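Lorente Server FAQ
Last updated 2018-06-23

What is this server, anyway?

Lorente is a small survival server I started in March with my friend Telmo Montoya. We build, we mine, we argue about where the road should go. The whole thing runs on a rented box and we keep it up all week, though I do restart it every morning before work.

How do I get in?

Send me a message on the forum with your in-game name and a line or two about what you like to build. I read them all myself, so give me a day or two. If it's been longer than that, poke me again - I probably lost it under a pile of other stuff!

Is there an age limit?

You need to be 13 or older. We have a lot of parents playing with their kids and that's great, but younger ones should share a parent's account.

Where do new players start?

Everybody spawns in Iltstead, the walled town by the river. Take what you need from the chests by the gate (food, torches, a bed) and head out. The land past the east bridge is free to claim. Jaratthorpe is the old mining town up north and most of the good plots there are gone, but ask Cayetano Ortuño if you really want in. He laid out the streets and knows which houses have been empty a while.

How big is the map?

The border sits 1000 blocks past Iltstead in every direction. Yes, that's small. I like running into people, and on our last map I could go a whole weekend without seeing a soul.

Can I use mods?

Minimaps and shaders are fine. Anything that lets you see ore through walls is not, and I will ban you for it.

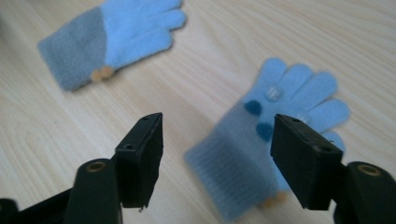
What happens if I stop playing for a while?

Your stuff stays put. I only clear a claim after 190 days away, and I'll message you first. Unai Cuesta vanished for most of the spring and came back to find his sheep farm just how he left it, plus a rude sign from me.

Someone broke my house. Help?

Write down the coordinates and send them to me or Telmo. We can roll back a small area without touching your neighbors, but please don't start fixing it yourself before we look!

What's Rulteck?

Our rail line! It runs from Iltstead to the north mines and has 534 powered rails in it so far. Bring gold if you'd like it to go any farther.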